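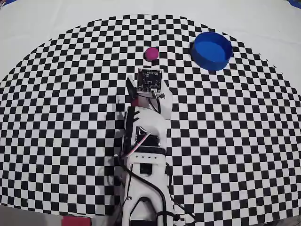

Does rinsing rice before cooking really make it less sticky?

It gets rid of the loose starch on the outside, but how sticky the rice ends up depends far more on which rice you bought.

Re: Rinsing rice, worth it?

staton_kitchen
Posted Sep 12, 2021
I typed that question and answer out as my own summary after reading three pages of this forum. Everyone swears by rinsing until the water runs clear. Has anyone cooked two pots side by side? I did, with plain long grain, and my husband couldn't tell which was which. Neither could I.

Nilmini Dewan
Your summary is half right. With long grain from the supermarket I wouldn't expect much. Try it with jasmine. I grew up rinsing three times and the unrinsed pot has a gluey layer on top that I can spot from the door.

muvow887
"Can spot from the door" is what people say right before they fail a blind test. No offense.

Nilmini Dewan
None taken. Come over and bring your blindfold.

Pauline Marsden
Rinsing isn't only for texture. You're washing off dust and the odd bit of husk. Also, if you're in the US, check the bag. A lot of white rice is enriched and the vitamins are on the outside, so you're pouring them down the sink.

muvow887
OK, that one I'll accept. But then the "always rinse" crowd has to explain why the bag says not to.

ploruvska
My problem is the water. Rinsed rice holds some of it, then people add the full amount on top and blame the rice when it turns to mush – I did this for years. Drain it in a sieve for a few minutes and measure after that. I use 500 grams of rice for the family and cut the water back a splash.

staton_kitchen
How much is a splash? This is my complaint with every rice thread.

ploruvska
Depends on your pot and your lid. Sorry. I'd start with two tablespoons less and see.

Pauline Marsden
Or boil it like pasta in loads of water and drain it. No measuring, no sticky layer, no argument.

Nilmini Dewan
Please don't do that to jasmine.

muvow887
Why not? Serious question. Has anyone compared?

Nilmini Dewan
Yes, me, in February when my rice cooker died. It tasted of hot water. Fine for a salad.

staton_kitchen
I'll buy a bag of jasmine and do two pots again, with somebody else labeling the bowls. Still expecting no difference.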